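About Verholm

Verholm packs small goods for other companies. Game pieces, craft kits, office items, promotional sets: if it fits in a carton and somebody needs it sorted first, it probably comes through our building in Plollmont. We started as a hand-packing shop and hand packing is still a large part of the business.

How we work

The packing floor runs 2 shifts, and an average order is 600 sets. Large orders used to mean long stretches of the same motion: pick up a piece, turn it over, put it in the tray. People got sore wrists and asked to be moved, and we ran out of places to move them.

We now give the most repetitive picking to robotic arms. Every new pick is worked out in simulation before it goes near the floor. Our packers sit in on that work. They know which pieces roll, which ones stick together and which ones customers send back.

In the simulated cell, a Doosan arm with a two-finger gripper works over letter dice and a few everyday objects of other shapes and sizes. 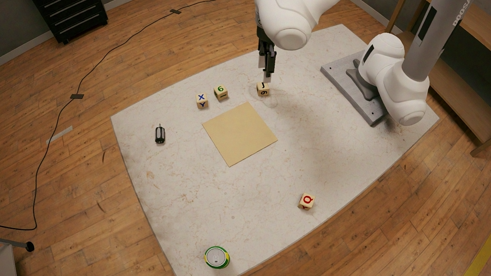

What changed for our employees

Hourly pay stayed the same or went up when the arms came in. Packers who wanted to learn cell setup were trained during paid hours, and several job titles on the floor are new. Cell operators load trays, clear stops, change grippers and decide when an order should go back to the hand line.

Some things got harder. An arm that stops at 6 a.m. holds up everyone behind it, and operators told us they felt that pressure. We added a second person to the early shift and wrote down who makes the call to switch to hand packing. The operator on duty makes it and does not need approval.

Orders under 1000 pieces are usually packed by hand, as are fragile goods and anything with loose ribbon or string.

Our locations

Plollmont: packing floor, simulation office and shipping.
Holmgren: storage and returns.

Matetti, our order tracking system, connects both sites. Customers can log in to see where an order stands and whether it is on the hand line or in a cell.

Working here

Open jobs are posted on the first Monday of the month. No robot experience is needed for packing or operator jobs. Visits to the floor can be arranged through the front office in Plollmont.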